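Small-Batch Dough Handling in a Shared Kitchen
Project report, Food Preparation and Kitchen Practice
Motonthorpe College, July 2018

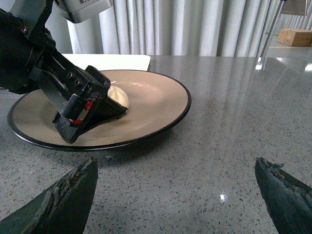 1. Background

The project was carried out in the teaching kitchen on the Skarken site. Its purpose was to establish whether small portions of plain white dough could be shaped, rested and moved on ordinary tableware, so that the main worktop remained available to other groups. The question arose from the timetable, under which two classes share the same length of counter during the spring term.

Previous reports from the Lachance building dealt with full-sized loaves on floured boards. Small portions had not been considered separately.

2. Materials

The dough was made from strong white flour, water, salt and a little oil. Yeast was left out so that changes in shape would come from handling alone. Each batch used 600 g of flour and was divided into 12 portions before shaping.

Glazed plates with a shallow well were chosen as the working surface. A flat scraper was used for lifting and turning. The plates were lightly oiled for the first trials and left plain for the remainder. The standard recipe card issued for the Zivent catering module was followed throughout, except that the kneading time was shortened.

3. Method

Portions were rolled by hand into smooth balls and placed singly near the middle of a plate. After a covered rest of nine minutes, the edge of the scraper was brought to the base of the ball at a low angle and pushed gently forward. The ball was then turned or transferred to a second plate. Any tearing, sticking or loss of shape was entered on the record sheet.

Contact was kept low on the ball, where a slight flattening is easily corrected by a further turn. Pressing from above was discontinued after the first batch, having left marks in the skin of the dough.

4. Results

Over the whole project 323 portions were recorded. Sticking was the most frequent fault and occurred mainly on plain plates when the dough had been mixed too wet. On oiled plates the portions released cleanly but tended to slide ahead of the scraper, and several reached the rim before they could be lifted.

The well of the plate gave mixed results. It kept the ball in place during resting, yet the change in level could catch a scraper brought in from too far out. Starting the stroke inside the well removed most of this difficulty.

Cleaning was straightforward. Dough left on the glaze came away after a short soak, whereas residue on the worktop from earlier classes had required scraping.

5. Discussion

Plates are suitable for resting and moving single portions. They are less suitable for rolling out, for which a board is still needed. The shortened kneading time may have contributed to the sticking noted in the early batches, and this was not tested separately.

Room temperature was not controlled. The kitchen doors were open on several afternoons and some portions formed a dry skin despite being covered.

6. Recommendations

Plain plates should be used with a firmer dough, and oil kept for wetter mixes. The scraper should be wiped between portions. A repeat of the trial in September, with yeasted dough and a fixed kneading time, has been proposed to the department, together with a request for additional scrapers of the same pattern.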